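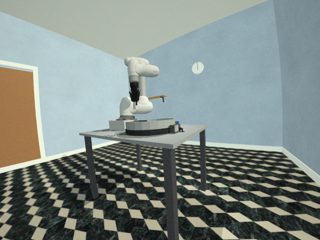
24th November
Posted by Palesa Botha, Simulation and Transfer Group, Trarndale
4 min read

The second evaluation block was completed this morning. The group met at nine to review the results before they are sent to Mottram, and I record the main points here while they are fresh.

The question before us has been whether varying the rooms in which a simulated arm is trained makes any measurable difference to its behaviour on the bench. Until now our policies were trained in a single plain grey room. For this block, Qianru Shen prepared training sets in which the wall colour, flooring, doors and wall fittings change from one episode to the next, while the arm, the table and the task remain the same. The boldly patterned floors were her proposal. Marjorie Garside had expected them to slow training considerably, and they did, although by less than she had budgeted for.

In total, 2,070 episodes were run under the Divuslow scheduler. Of the 12 policies trained, 7 used varied rooms and the remainder used the plain room. On the physical bench, the varied-room policies placed the gripper within tolerance more often in every lighting condition we tested. The margin was modest under the overhead lights and considerably larger with the blinds open, when the plain-room policies tended to stop short of the container and hover.

Two of the varied-room policies performed no better than the plain ones. Both came from the same random seed, and Chie Kawaguchi is of the view that the fault lies in the seed and not in the method. I am less certain. We have agreed to retrain both before the paper is drafted, and to report the original runs regardless of the outcome.

Beryl Ashworth raised the matter of shadows. In the rendered rooms the shadow across the tabletop has a jagged edge, which does not occur on the bench. She has asked whether the policies may be relying on it as a cue for height. It is a fair question and we have no answer to it at present. Qianru will render a set with softened shadows and a further set with none, using the same start positions, and the comparison should be ready in January.

The afternoon was given over to the log format. Erkine have asked for joint positions in radians throughout, and our older files are in degrees. Marjorie is converting them. I have signed the request for additional storage and returned the bench key to the front office.

Still to do: check the gripper calibration against the October values, and reply to Mottram about authorship order.

Recent entries
Bench lighting: notes on the blinds
First evaluation block, plain room only
Moving our jobs to Divuslow
Visit to Erkine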